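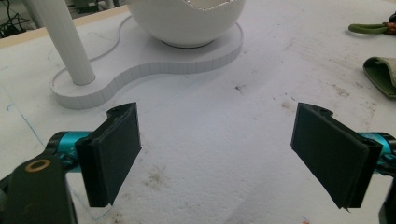

Shahzad Hashmi wrote:

> Has anyone on the list had luck sowing poppies in a spot that
> gets sun only until lunch? I tried a packet of Shirley mix along
> my fence two springs running and got a grand total of four
> seedlings, all of which the slugs enjoyed. I raked the soil,
> covered the seed with a half inch of compost and watered with
> the hose every evening. My wife says to give up and buy
> petunias. I would rather not!
>
> Also, is it too late for this year? We're still getting frost
> some nights.

Shahzad, please don't buy petunias yet! (Sorry to your wife, who I'm sure has excellent taste.) Poppies are my favorite thing in the whole yard and I think you're very close.

The half inch of compost is what did it. Poppy seed wants light to sprout, so you don't cover it at all. Scratch the ground up with a rake, scatter, and then walk over it or press it down with a board. I mix the seed with dry sand, one spoonful of seed to a coffee mug of sand, because otherwise I dump half the packet in one spot and get a green mat that never blooms.

The other thing is the hose. Even a soft spray will float seed that small down to the low end of the bed, and then you get a lovely clump at the neighbor's gatepost. Ask me how I know. I use a pump sprayer for the first couple of weeks and switch to a can once they have real leaves.

As for frost, it's good for them! I sow mine on top of the last crusty snow if there is any, and the thaw pulls the seed down into the little cracks. If your nights are still dipping below freezing you are right on time. Get them in this weekend if you can. I wouldn't leave it until the lilacs are out, they hate being babies in hot weather.

Morning sun is fine. My bed on the Minhas Street side is in shade by one o'clock and it bloomed from early June right up to the Fourth of July last year. They get a bit taller and floppier than the ones out front, and I kind of like that. The flowers even last a little longer on that side, where the afternoon heat doesn't get at them.

Slugs, well. Bushra Awan posted here last fall about putting boards down overnight and lifting them in the morning, and I've had very good results with that. Beer traps worked for me too but the dog found them.

Now thinning, which everybody hates, me included. Do it anyway, when they're an inch tall, to six inches apart at the very least. Snip with nail scissors if pulling disturbs the ones next door. And don't try to move the extras to another bed. They have one long root and they sulk and die. Every year I try it and every year they sulk and die.

I have plenty of saved seed from a strain I've been calling Skilta, a washed-out pink with a gray smudge at the base, and I'd be thrilled to mail some out. I filled 75 packets over the winter, so don't be shy. Send me your address off list and I'll put two in an envelope, one to sow now and one to hold back for November. Fall sowing is even easier, if your ground drains well. Mine doesn't by the back steps and I lost the lot there.

Kagiso, did your Iceland poppies make it through? You said you'd left the straw on and I've been wondering about them ever since that cold snap.

Happy sowing,
Nighat Rind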